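Subject: Re: Paddle cases, and where do the balls go?
Date: Mar 13, 2026
List: Skullbridge Table Tennis, members' list

Hello all,

I've been meaning to answer this one since it landed, and then the tax papers got in the way, so please forgive me!

On Mar 13, a fellow member wrote:
> Does anybody have a paddle case they really like? Mine has
> given up at the zipper after one season. I'd also love to
> know where you all carry your balls, because I keep finding
> mine crushed at the bottom of my gym bag.

Oh, I sympathize. I went through two cheap ones before October, and what finally worked for me was a case cut to the shape of the paddle, handle and all. A big square one is roomier (my Ronar could have held lunch), but the paddle slides around in it and the edges get chewed up. I wipe the rubber, let it dry while I change my shoes, and only then put it away.

As for the balls, keep them out of the gym bag! Put the case down flat, hold it by the edge, and see how a ball sits next to it before you decide on a pocket. If you have to push, it's too tight, and you'll be buying more balls by spring. I keep two with the paddle and the rest in an old oatmeal tub.

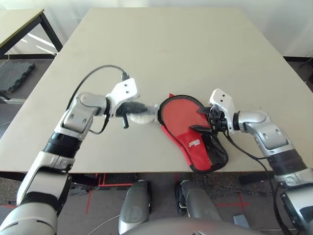
Red paddle case on the table, a white ball-shaped object beside it.

I do like a red one, by the way, because I can find it under the bench at Admont when everybody's things are in a heap. If you'd like to try mine for an evening before you spend any money, just say so and I'll bring it along.

Warmly,
your newsletter editor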